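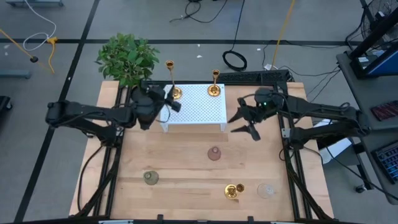

The Bevomero is sold as a pair of arms that will tidy up after you, and Trallbridge, who make it, would like you to know that it has taste. The demonstration they favour is a table of ornaments: candlesticks, a pink glass bottle, an olive-green jar. Most of us could arrange that lot while talking on the phone. The Bevomero prefers to concentrate.

What you get is two black arms, one for each side of a table, and 26 pages of instructions, four of which concern the bolts. You don't get the table. Setting up took me most of a March afternoon and a cup of tea I forgot to drink.

After that it is oddly pleasant company. You guide the arms through a job by hand, they have a go themselves, and you correct them. Amra Đorđević, who looks after training at Trallbridge, told me to allow 63 runs before judging anything. "People give up at ten," she said. "They wouldn't do that to a puppy."

I gave it the full 63. Candlesticks suit it well: they have a stem to hold and a base to stand on. Clear glass is another matter, and the manual suggests, rather primly, that you start with something easier to see. Small things placed close together make it dither like a guest at a buffet.

Boris Bošković, who dresses shop windows and has hired a pair for £286 a week, doesn't mind the dithering. He sets his up before lunch and comes back to see what it has made of the shelf. Sometimes he keeps its version.

The optional Somon software pack adds 128 ready-made moves, including one called "gentle nudge", and costs extra. I'd do without it for the first month. The nudge is not all that gentle.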